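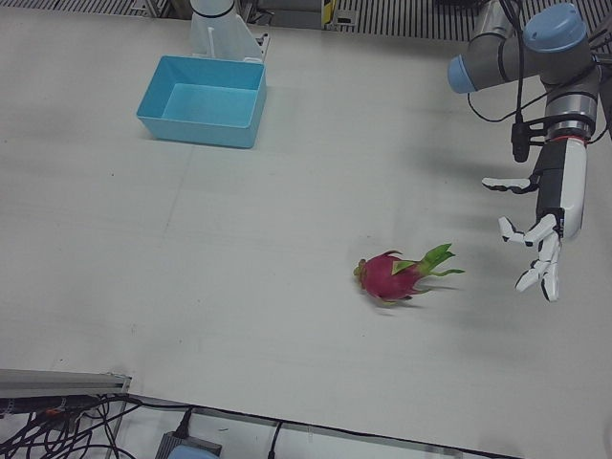

About Plelidora
06/03/2020
By Mamta Bisht
5 comments | 21 shares

Plelidora supplies engraved stationery and desk items to businesses, schools and sporting clubs across Australia. The company trades from a single workshop in Ballarat and has done so for 20 years. Engraving, foil stamping and wrapping are carried out on site. Paper stock is bought in sheet form and cut to order.

Orders are accepted from one unit upwards. The current catalogue lists 2849 lines, including notebooks, card sets, pen cases and the Russo range of letter openers. Artwork should be supplied as a vector file with fonts converted to outlines. A colour proof is emailed before production, and work does not begin until the proof has been approved in writing. Standard orders are dispatched within five business days of approval. Foil stamping on dark stock adds two days.

Each item is wrapped in tissue and boxed individually. Cards can be printed with the sender's message or left blank. For multiple recipients, addresses are submitted on the spreadsheet template and checked against postcode data before labels are printed. Parcels are tracked. Orders for end-of-year delivery close at the end of October.

Vivek Goel manages production. Seema Kashyap handles proofs and corporate accounts. Personalised goods cannot be returned for change of mind; errors departing from the approved proof are remade at our cost.

Comments

Anatole Hervieu: Is silver foil available on the grey card sets, or only gold?

Seema Kashyap: Both, Anatole. Note the foil colour on the order form.

Vikas Bisht: Template rejects postcodes starting with zero. Darwin office affected.

Seema Kashyap: Format that column as text and upload again.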